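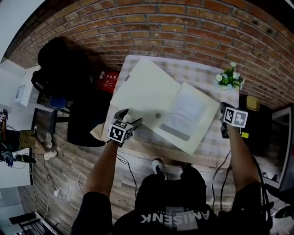

*Table at the brick-wall end, Robichaud room.*

**Skulelari Paper Notes, 8 Mar 2024**

## Folders and interleaving: where we are

The rehousing of the Robichaud papers has reached the point where every folder is opened flat, checked and closed again before it goes into a box. The full list stands at 253 folders and 2,763 leaves. More than 1,000 of those leaves now have a translucent sheet over them. The remainder will be done in list order, except for the oversize plans, which Boris Dumitrescu is keeping back until the flat boxes arrive.

Most of the time goes into turning. A stiff folder that has been closed for years opens to a certain angle and then resists. The leaf should be lifted near its lower corner, with the other side held, and laid over in one slow movement. Pulling from the middle of the long edge puts the strain on the fold, and we have three split folds from August to show for it. These have been repaired with a paper hinge on the outside only.

The cloth stays on the table. Several readers asked for a bare surface, but a folder laid directly on the tabletop slides when a leaf is pressed, and the corners catch. The cloth must be pulled smooth before a folder is set down. A crease under the fold will show through to the top leaf if any weight is put on it.

Folders may be set at an angle to the table edge. There is no requirement to square them up. Boris prefers a diagonal for the larger ones – the near corner is then within reach without leaning – and the worksheet no longer has a tick box for alignment.

Small fittings that come away from a folder go into a paper envelope marked with the folder number. This applies to buttons, beads, studs, washers and the metal eyes from old tie strings. The envelope travels in the same box. It does not go inside the folder.

## Light

The room has fluorescent tubes on a white ceiling, with white upper walls, so most of what reaches the table is reflected. For general handling this is adequate. For reading pencil through a translucent sheet it is marginal, and the person checking should lift the sheet instead of bending closer to it.

Miyuki Tsuchiya took meter readings at the table over two sessions. The lowest was 300 lux, with one tube off. With both tubes on, the reading at the wall end was a little higher than at the near end, but the difference was too small to affect where folders are placed. She also looked at glare. The Plirnel sheets have a slight sheen on one face, and

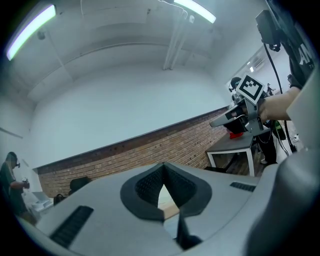
if that face is uppermost, a bright stripe will sit across the leaf when viewed from the long side of the table. Place the sheet with the dull face up. The two faces are hard to tell apart by eye in this light. Run a dry fingertip along one edge: the dull face drags slightly.

Neither tube is to be replaced with a brighter type during the project. If one begins to flicker, stop checking pencil work, carry on with the boxing and leave a line in the book.

## Brick and dust

The lower part of the wall is exposed brick up to the ledge, and painted above. Old fixing holes in the brick shed a fine red grit when the wall is brushed against. It is heavier than ordinary dust and falls close to the wall. On a cream folder it leaves a pink mark that a soft eraser will spread, so use the flat brush and lift the grit off towards the nearest edge.

Open folders are to be kept a forearm's length from the brick. Nothing is to be stored on the ledge. Bags can go over a chair back, clear of the table.

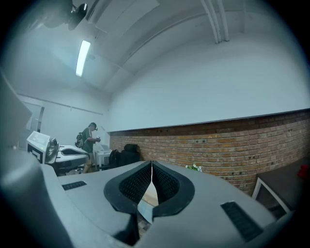 ## Supplies

- **Folders.** The second carton from Hisudier is a shade whiter than the first. The stock weight is the same and both may be used in one box.
- **Translucent sheets.** Plirnel, cut to size. Return offcuts longer than a hand to the tray, as they are used for clippings.
- **Tan wrapping paper.** For transit only. Do not leave it under a folder overnight.
- **Envelopes.** The small size has run out. Use the medium and fold the top down twice.

## Recording

Write the folder number, leaf count and your initials on the worksheet before closing the folder. If the count differs from the list, enter the new figure beside the old one and leave both legible. Miyuki is reconciling the differences in batches and will send queries back by folder number.

Completed worksheets go to Boris. Corrections to this item should reach him before the next issue is laid out.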